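赫克洛平底帆艇

赫克洛平底帆艇(Heklow sharpie)是一种供近岸浅水使用的小型木质帆艇，底部横向平直，两舷外倾，属硬舭结构。该艇型由索林·斯托伊卡（Sorin Stoica）设计，图纸最初以自建者为对象，后由格库拉（Gerkura）船材行以套材形式供应。截至最近一次登记，持有帆号的艇共844艘，其中一部分已不再下水。

名称

“赫克洛”取自设计者试航首艇的潮汐河口。早期图纸上仅标“平底艇二型”，帆上的菱形标志为后来加入。中文资料中亦有译作“黑克洛艇”者，两者指同一艇型。

船体

艇体由一块底板和左右各两块舷板构成，舷板在舭部以环氧树脂填角，内外贴玻璃纤维带。底板纵向略呈弧形，最低点位于桅后，艉部上翘，静止时艉板下缘刚好离开水面。肋骨数量较少，横向刚度主要依靠前舱壁、中座板和艉座板。中座板同时承受插板箱的侧向载荷，因此图纸不允许将其改为可拆式。

全长13英尺。前舱壁之前为封闭浮力舱，艉座板下方另设一个，两舱均有检查口。图纸规定检查口须朝向舱内一侧，不得开在甲板上。

插板与舵

原设计采用垂直插板，收起时高出座板，妨碍帆桁转动。特奥多尔·永贝里（Teodor Ljungberg）其后绘制了旋转式中插板的改型，插板箱加长，座舱中部空间相应减小。两种形式均可登记，但同一艘艇改装后须重新测量。舵为上翻式，舵叶由弹力绳压下，触底时可自行抬起。

帆装

标准帆装为单桅斜桁四角帆，桅杆不设侧支索，穿过前甲板插入桅座。帆桁较短，收帆时可与桅杆捆扎后平放于艇内。部分艇主加装小型前帆，此时需增设前支索，并将桅座后方的底板加厚。

帆面设两道缩帆带。据弗雷泽·尼斯比特（Fraser Nisbet）所编操帆手册，该艇在顺风时对横倾较为敏感，建议乘员后移，并将插板收起一半左右。迎风时艇首平底易拍浪，保持轻微下风横倾可使舭线切入水中，减小冲击，但横倾过大则舵效下降。

建造

套材包括预切的底板、舷板、舱壁及艉板，不含桅杆和五金。建造采用缝合粘接法：板材沿边钻孔，用铜线临时拉紧，校正对角线后填胶，待固化再剪除铜线。图纸要求艇壳翻转前至少装妥前舱壁和中座板，以防舷板回弹。

约瑟芬·范维克（Josefien Van Wijk）修订的建造说明将工序重新排列，底板外侧的玻璃纤维布改在翻转后一次铺完，搭接处须错开舭部纤维带的边缘。舷缘条可用整料，也可分段斜接，接头不得位于桅座所在的横截面。

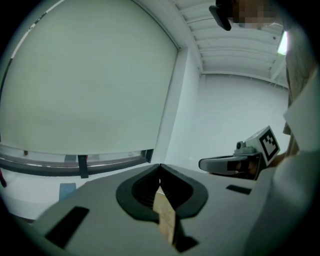 灰色手持夹持器，中部为黑色V形缺口。

舷缘条粘接时由中部向首尾两端依次夹紧。夹具下应垫小木块，避免在舷板内侧留下压痕。多余的胶须在凝固前刮去，否则后续打磨容易伤及面层。

级别与变体

级别规则由波姆德盖特（Pomudgate）帆艇会保管，限定艇体外形、帆面积和最低艇重，座舱布置及绳索走向不作限制。艇重不足者可加配重，配重须固定在中座板下方。竞赛通常为双人操作，也设单人组。

克鲁克香克型（Cruickshank）为加高舷侧的变体，多用于露营巡航，因舷板尺寸不同，不计入级别艇。禹瑟琪（I-seul Woo）另绘有划桨专用型，取消插板箱，改设固定艉鳍和两个划手座位。该型仅以图纸形式流通，没有套材。

参见

平底帆艇
缝合粘接法
斜桁四角帆
中插板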